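Fimelus Banner Stands and Flags: Frequently Asked Questions

Answers to the questions we get most often about our display flags, bases and printing. Last updated 5 September 2022.
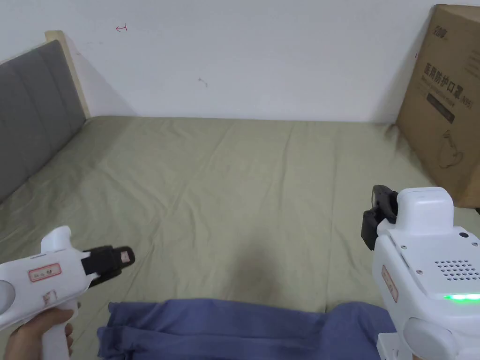
Bed with sage-green sheet and grey upholstered headboard

Which flag shapes do you sell?

We sell the Flarkau, which has a curved top and a straight bottom edge, and the Escobedo, which is a plain upright rectangle. The Escobedo gives you more room for text. The Flarkau moves more in the wind and is the one most people choose for a forecourt or the front of a shop.

What is the Funduritz?

The Funduritz is our heavy base. It is a steel plate with a spindle in the middle, and it fits both flag shapes. It is sold separately.

What comes in the box?

Each flag kit contains the printed flag, the pole in sections, an elastic toggle and a carry bag. Bases are not included in the standard kit. Please choose one when you order, or tell us that you already have one.

Which base do I need?

For grass or soft soil, use the ground spike. For paving, tarmac or indoor floors, use the Funduritz or the folding cross base. The cross base is lighter to carry but must have a water ring on top of it when used outdoors. If you are parking a car next to the flag all day, the drive-on base also works well. One wheel goes on the flat part and the spindle stands clear of the door.

Can I use a base I bought somewhere else?

Usually, yes. Measure the spindle before you order and send us the figure. If the pole is loose on the spindle the flag will rattle and lean, and we don't recommend packing the gap with tape.

How much wind can the flags take?

They are made for light to moderate wind. Take them down if the pole is bending far over or the base is shifting. We can't give one wind speed for every site, as a flag between two buildings can get much stronger gusts than one in an open field. Don't leave flags up overnight if bad weather is forecast.

Does the flag turn?

Yes. All our bases have a rotating spindle so that the flag turns with the wind. If yours has stopped turning, take the pole off, wipe out any grit and put a drop of light oil on the bearing.

Is the print the same on both sides?

On a single-sided flag the ink goes through the cloth, so the design shows on the back in reverse. Logos are fine like this but words will read backwards. A double-sided flag is two printed layers with a blockout layer between them. It costs more, weighs more and needs a heavier base.

What artwork do you need?

A PDF set up on our template, with all fonts converted to outlines. Keep text and logos inside the dotted line. Anything in the pole sleeve area will wrap round and may not be seen. If you only have a small logo from a website, send it anyway and we will tell you if it can be used.

Will I see a proof?

Yes, by email. We don't print until you have approved it. Please check phone numbers and web addresses carefully, as we can't replace a flag for a spelling mistake that was on the approved proof.

How long does an order take?

Single flags are sent out 6 working days after you approve the proof. Orders of 27 flags or more take longer, and we will give you a date when you order. February is our busiest month, when customers are getting ready for spring shows, so please order early if you need flags then.

Can I buy a replacement flag without the pole?

Yes. Choose "flag only" on the product page. Check the size printed on the hem of your old flag first. Spare pole sections, toggles and bags are listed under Parts.

How do I wash the flag?

Wash by hand or on a cool, gentle cycle with mild detergent. No bleach and no tumble drying. Hang it up until it is fully dry before putting it back in the bag. Flags put away damp can get mildew marks, and these don't wash out.

Can I return an order?

Bases, poles and bags can be returned unused within 27 days. Printed flags are made to order and can only be returned if they are faulty.

How do I report a fault?

Email us your order number, a short note of the problem and a photo of the part. If a pole has snapped, please keep all the sections until we have replied.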